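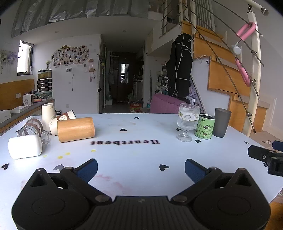
The case against the remastered edition

The second Zatine album came out again in April, in a version the label calls "restored from the original tapes." I have played it against my old pressing for several weeks, on the same system and at matched volume. My view is that the new version is a worse record, and that the reasons apply to most reissues of guitar music from the same period.

The complaint usually made about remasters is loudness. It is a fair complaint, and it applies here. The average level on the new edition sits well above the old one, and the snare on "Paltby" no longer stands out from the guitars. On the original, the first hit after the long intro is a jolt. On the reissue it arrives at the same level as everything before it. A listener who turns the volume down to compensate will hear a quieter record with the same missing jolt.

Loudness gets most of the attention, though, and the treatment of noise gets very little. The band recorded in a converted dairy with a 16-track machine that was in poor repair. Hiss runs through the whole album. It rises when the vocal track is opened and falls when it is muted, and a listener who knows the record can tell a line is coming before it is sung. The new edition removes nearly all of this. Between phrases there is now silence, and the reverb on Kerttu Hakala's voice stops short where it used to fade into the floor of the recording. The software could not separate the end of the reverb from the hiss, so it took both.

I don't claim the hiss was intended. Hakala has said in interviews that the band hated it. Intention is a weak guide in these cases. The musicians mixed the album while hearing that noise, and they set the vocal level, the amount of echo and the length of the fades against it. Take it away afterward and every one of those settings is slightly wrong. The echo on side two sounds excessive now. It did not sound excessive for 28 years.

Then there is the running order. The original had nine songs and lasted just under 40 minutes. The reissue has 18 tracks, and the extra ones are placed directly after the closing song with the usual two-second gap. "Pelkonen" was written as an ending. It slows down over its last minute, drops to one organ chord and holds it. What follows on the new edition is a demo of the opening track, with a count-in. A second disc would have solved the problem at small cost. On the streaming version, a separate listing would have solved it at no cost.

The label, Flolent, has answered some of this by pointing out that the old pressing can still be bought secondhand. Clean copies sell for some 100 dollars, and the original mastering has been withdrawn from every streaming service I checked. For most people who come to the band this year, the reissue will be the album. They will conclude that Zatine were a dense, rather tiring group with a fondness for echo.

A reissue should include a flat transfer of the original master, at the original level, with the original sequence. The label can add whatever it likes beside that and charge for it. Several small jazz and classical labels already work this way, and their notes state which tape was used and what was done to it. The notes to the Zatine set run to many pages on the band's vans, haircuts and unpaid bills. The mastering engineer gets one line, on the inside of the back cover, under the photo credits.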